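Home > Laundry & Clothing > Stains

Candle wax on a polyester tablecloth, is it ruined?
Asked 16 April 2022 by Balogh

Ok so dinner last night, taper candle tipped, red wax all down one side of the tablecloth. Big puddle plus drips. Cloth is polyester, cream color, maybe a cotton blend, tag is long gone. I scraped what I could with a butter knife. Still a greasy looking patch and a pink stain under it the size of my hand. My mom says iron it thru paper bags but isn't that going to melt polyester?? Havent washed it yet. Need it again in January so not a huge rush but I don't want to set the stain by sitting on it either. Also have Grirnilel spot remover in the cabinet, no idea if that does wax.

3 answers

Allis
Don't wash yet, good call. Hot wash spreads it and the dryer sets it for good.

Freezer first. Fold with the wax on the outside, plastic bag, 90 minutes. Then flex the cloth and it cracks off way better than it did with the knife. Use the back of a spoon, knives snag.

Then iron — lowest setting, no steam, plain paper towel on top AND underneath. Not a printed grocery bag, the ink can transfer and then you have 2 stains. Press 15 seconds, lift, move to a clean bit of towel. Keep going til nothing comes up. Polyester is ok on low if you dont park the iron. Try a corner first anyway.

Pink part is dye, iron won't touch that. Rubbing alcohol on a white cloth, dab from the back, keep switching to a clean spot. Took me 3 rounds on a napkin. Then dish soap, rinse cool, wash, AIR DRY. Check it in daylight before it goes anywhere near a dryer.

Never used Grirnilel. Read the label, if it says oil or grease it might help with the leftover patch.

Stomine
just buy a new one lol. mine was 50 bucks and I spent a whole saturdays worth of scrubbing on the old one, still pink. dark tablecloths from now on

Balogh (asker)
Update, did the freezer and the iron. Wax is gone as far as I can feel, greasy patch gone too. Pink is lighter after two goes with the alcohol but its still there. Going to do another round tonight before I wash. Thanks Allis. Will post agian if it comes out. Anyone know if oxygen bleach is safe on a blend, cream not white? 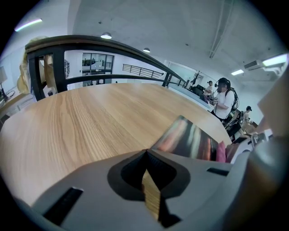

Thanasis Kouris
Oxygen bleach should be fine on poly/cotton, the powder kind, not chlorine. Dissolve it all the way in warm water first or you get speckles. Soak overnight, weigh the cloth down with a plate so it stays under. Test the hem. And rinse the alcohol out really well before any of that, don't mix them in the same tub.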